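Okilier Garment Handling Project
Progress report, September
Prepared by Sanaa Sqalli for the Bassi fund

Status summary

Work on the hanging and sorting station is on schedule. The rack is in use, the first set of garments has been issued, and the written procedure is at its third draft. Spending for the period is within the approved budget. One item, the replacement rail, is late and is covered under Open items.

Rack and work surface

The station uses a light wooden rack standing on a white tabletop. The design was supplied by Marken in the spring and has been changed once since then, when the rail was lowered by 6 cm. At the new height, long garments reach the table while on the hanger. This was accepted because the lower rail keeps the hooks within reach, but it affects how shirts are handled: sleeves and tails spread onto the surface and have to be kept clear of the next item.
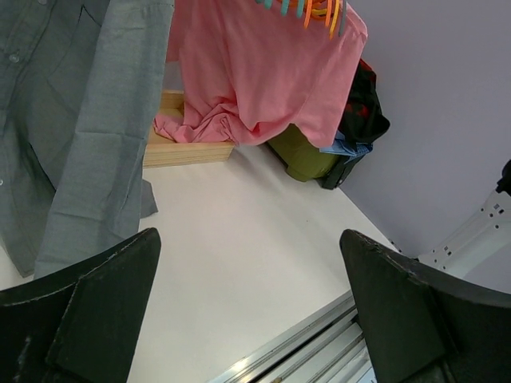 Plastic hangers were chosen over wire. They are light and the arms keep their shape under a button-up shirt. The stock is mixed in color, with teal, orange and yellow among those on the rail. Color has no meaning in the current procedure. A proposal to assign colors by garment type was reviewed and set aside until the sorting times have been measured.

Hanger spacing remains the main source of lost time. When hangers are pushed together the hooks overlap, and separating one tends to move the others beside it. Draft three of the procedure asks for a gap to be made before a hanger is lifted. Compliance has been uneven.

Garment set

The full set is 64 garments, washed and logged before issue. It includes plain shirts, T-shirts, checks and plaids. Dark items are the hardest to sort by eye once they are piled, as folds and edges are difficult to tell apart. Plaids are easier to follow across a heap, although the same pattern may show in two places and be taken for two garments. Unsorted clothes are kept in a single heap in the back corner of the surface, away from the left end of the rail.
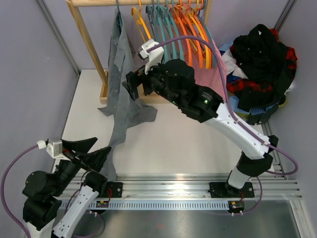

Open items

1. Replacement rail. Ordered from Prener and now 10 days late. The existing rail stays in service until it arrives.

2. Procedure, draft three. Comments are due from the shift leads. The section on buttoning needs a clear statement of which buttons are to be closed before hanging.

3. Sorting times. Measurement starts once draft three is approved. Results will be given in the next report, listed by garment type.

4. Storage. The clean set needs 3 more lidded bins. Quotes have been requested, and the cost will be charged to the consumables line.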